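How a Packing Robot Gets Ready for Work
A Nonditz Learning Page for Young Readers

Many of the things people buy arrive in a box. Sometimes a person puts them there, and sometimes a robot does. At the Nonditz learning workshop, a robot named Puseo practices packing. This page explains how the team sets Puseo up and keeps it in good order.

The first job of the day belongs to Liliana Bellini, the workshop's lead technician. She begins at 8 in the morning, before the robot is switched on. She walks once around the arm and looks for loose screws, worn cables and anything lying on the floor that should not be there. Then she wipes the small camera near the robot's hand with a soft cloth. A fingerprint on the glass can make it hard for the robot to tell where a box ends and the floor begins.

Next comes a step called homing. The arm moves slowly to one resting position, the same one every time, and all its joints report their angles to the computer. If one joint reports the wrong angle, the arm stays still until a technician has corrected it.

After homing, the team sets the grip. A gripper must squeeze hard enough to hold an object but gently enough to leave it undamaged. Shoes are a useful test — the sole is firm, and a knit upper bends easily.

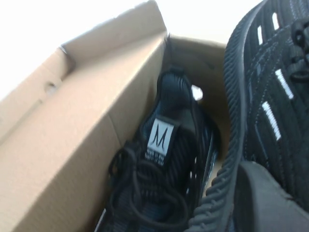 How does a robot know how hard to squeeze?
Technicians choose a safe starting force, and sensors in the gripper measure how strongly it is pushing. The computer compares the two and tightens or loosens the fingers many times each second.

The box matters as well. Its lid must be folded back far enough for the hand to pass. Kevser Sarıgül, who writes the robot's instructions, calls the space above the box the "clear path." She tests it at very low speed first, with one hand near the red stop button. Only when the path has been tested 10 times without a bump does she allow the arm to move faster.
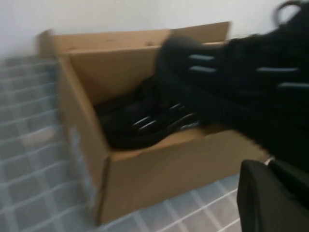
Reaching over the rim of an open cardboard box.

Like a bicycle, a robot needs regular care. Every 2 weeks the team checks the finger pads, which wear smooth with use. Smooth pads let objects slip. Changing a pad takes 5 minutes: the power is turned off, the old pad is removed, the new one is pressed into place, and the grip is set again from the beginning.

Each check is written down in the service book. When Puseo began dropping objects last December, Ekrem Aksoy read back through the book and found that one pad had been missed. He replaced it that afternoon.

Words to Know
Gripper: the part of a robot that holds things.
Homing: moving to a known position before work starts.
Sensor: a part that measures something, such as force or distance.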